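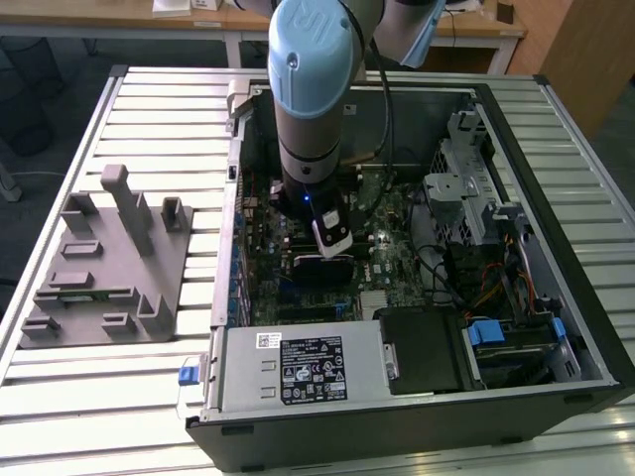
Robot arm over an open desktop tower

About Gisstead Legal

We're a small law office that helps people with estate planning, probate and guardianship. If you've been putting off your will for years, or your mother just named you executor and you have no idea what that means, come on in! Those are our favorite kinds of first meetings.

Bernadette Kowalczyk opened the office in one room above a shoe repair shop, with a borrowed desk and a phone that rang in the hallway. She had spent her early career handling business contracts and found she looked forward most to the afternoons when somebody's uncle stopped by with a question about his house. So she made that the whole job. We've since moved downstairs and taken over the shop next door too (the old counter is still in our waiting area, and yes, you can set your coffee on it).

What we do

Most of our work is wills, living trusts, powers of attorney and health care directives. We also guide families through probate, and we love a tidy probate file more than is probably normal. Reginald Rosenthal handles nearly all of our court filings and can tell you which forms the clerk will send back and why.

Gwendolyn Zamora leads our guardianship practice. She works with parents of adult children with disabilities, and with grandparents who are raising grandkids and need the paperwork to match real life. 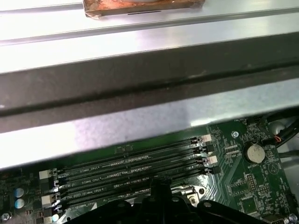
She came to us from the county legal aid clinic and still spends one Tuesday evening a month there answering questions from anyone who walks in. Spanish and Portuguese are both fine with her.

How we charge

Flat fees for almost everything. A basic will is $384, and that includes the signing appointment, the witnesses and 2 certified copies. A first conversation is free and usually runs half an hour. If your situation calls for hourly work, you'll get the rate in writing before we start, and you can say no.

Out in the community

Every September we hold a free Will Week at the Achterberg branch library. Last time we had 32 folding chairs and people standing along the back wall, which made us so happy! Noemi Esposito, our office manager, runs the sign-up sheet and brings the lemon cookies. She also put together our plain-language executor's handbook, and we've now given away 700 copies. Ask for one at the front desk even if you never hire us.
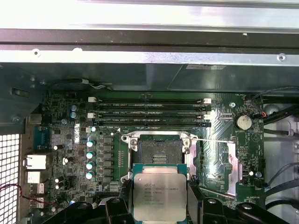
Come see us

We're on Pendero Street, across from the post office, with free parking behind the building. The back door has a ramp. Mornings are quieter if you'd like to bring a parent or a toddler, and Noemi can set up a home or hospital visit if getting here is hard.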